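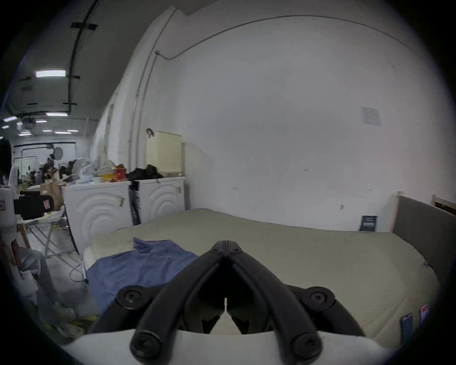
Minutes of the Furnishings and Laundry Meeting, Wandville site, Wednesday, 2:00 p.m. Present were Torunn Viklund (chair), Frøydis Sundqvist, Lovisa Hedlund and Joar Torvik. Apologies were received from Tuva Dahlgren. The minutes of the June meeting were approved with one correction to item 4. Ms. Hedlund reported on the sleeping and laundry area and noted that the mattress still has its small blue tag and its red-and-white label hanging from the edge. It was agreed that both should stay on until the Testavitz delivery has been checked against the order.

**1. Bedding**

Ms. Sundqvist presented the quote from Tjoa for fitted sheets and mattress covers. The total is $1,580, delivery included. Mr. Torvik asked if the covers could be washed at a high setting; Ms. Sundqvist will obtain the care instructions in writing. The quote was accepted, subject to that answer. Folding of the blue cloth was referred to the daily tidying list.

**2. Tops of the washing machines**

The chair reminded members that the storage rule adopted last year applies to the laundry area as well as the kitchen. Plates, bowls and food packages are to be kept in the kitchen cupboards – the tops of the machines are for laundry items only.
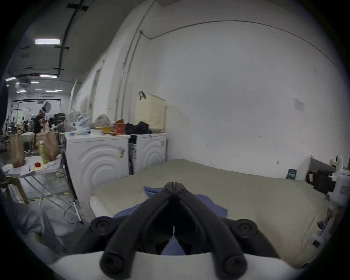

*Item 2: Items on top of the two white units, with the cream-colored basket at right.*

Ms. Hedlund proposed that the basket be kept for laundry supplies and that everything else be sorted by the end of the week. Mr. Torvik seconded. Carried.

**3. Walls and notices**

Small scuffs on the white wall were noted. Repainting was deferred to the next budget period. Ms. Viklund will review the wording of the paper notice.

**4. Budget**

The balance of the furnishings line stands at $3,000 before the Tjoa order. No other spending was approved.

**Actions**

- F. Sundqvist: care instructions from Tjoa
- L. Hedlund: sorting of items, revised tidying list
- J. Torvik: check of the Testavitz delivery
- T. Viklund: notice wording; copy of minutes to T. Dahlgren

The meeting closed at 2:37 p.m.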